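Section 6: Folding on the Bed

Applies to the Belline upholstered bed, all widths. Revised April 9, 2018.

The Belline was designed for sleeping. Our customer letters suggest it is mostly used for laundry, so the manual now has a section on it. If you own a folding table, and can still see the top of it, skip ahead to Section 7 (Castors).

Before you start

The slats must be fitted and the centre rail tightened as in Section 3. A bed that has been left half built will take a pile of clothes quite well, right up to the moment you lean on it.

1. Strip the bed back to the fitted sheet. Pillows, duvet and anything with a heartbeat go elsewhere.

2. Pull the sheet smooth with the flat of your hand, working from the headboard side outwards. A few shallow creases will stay. Let them.

3. Tip the clean clothes on to a chair and bring one item across at a time. Tipping the lot on to the mattress is quicker, and is how people end up sleeping beside a heap of socks in February.

4. Put the first item down near the middle of the mattress, well clear of the headboard. It will land in a lump. All clothes do.

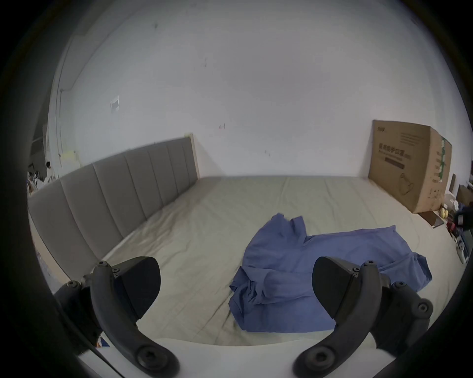
5. Find the collar. On a plain T-shirt this can take longer than the folding. Feel for the ribbed edge, or lift the lump by any corner and let the rest hang until a neck hole shows itself.

Note: Pale sheets make dark clothes easy to see and dark fluff easier still. Shake each item over the floor first.

CAUTION: Check that clothes are fully dry before laying them against the padded headboard. Damp denim can leave a blue mark on the fabric, and our cleaning kit (the Humiddale, sold separately) will turn it into a larger, paler blue mark.

Folding a T-shirt lengthwise

6. Lay the shirt flat, front down, with the collar to one side of you and the hem to the other. Most people have it pointing away from them. Try it sideways on a wide bed and your back will thank you.

7. Take hold of the shoulder and the hem on the far side and bring them over to meet the near side. Both ends should travel together. If the hem arrives first, the sleeves will bunch at the collar end.

8. Smooth from the collar to the hem with a light hand. Pressing hard only irons in whatever you have got wrong.

9. Tuck the sleeves back over the body so that you have one long strip. The hem will usually flare a bit. You may straighten it now or pretend you haven't noticed until step 11.

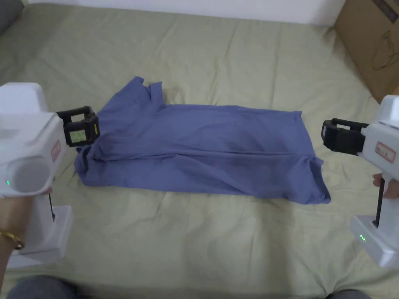

Buncombe wrote in to say that step 9 is where the whole method falls down, that the sleeves should go in before the shirt is halved, and that any manual which leaves them till last was written by someone with a wardrobe full of vests. We have tried it both ways. Buncombe's way is tidier. Ours is printed on the card in the box, of which we have 97 cartons left, so both are allowed for now.

10. Fold the strip into three, starting at the hem end and finishing under the collar.

11. Turn the packet over. Tug the hem straight if it still sticks out.

12. Stack shirts at the foot of the bed, no more than six high. A taller stack will lean, then slide, usually while you are fetching a seventh.

Note: Do not sit on the mattress while a stack is standing. The springs are very good and they will pass the news along.

Fitted sheets

See Section 9. It is nearly four pages long and we are sorry about it.

Finishing

Put the folded clothes away before making the bed. Spare folding cards can be had from Sales, who would be delighted to send you several.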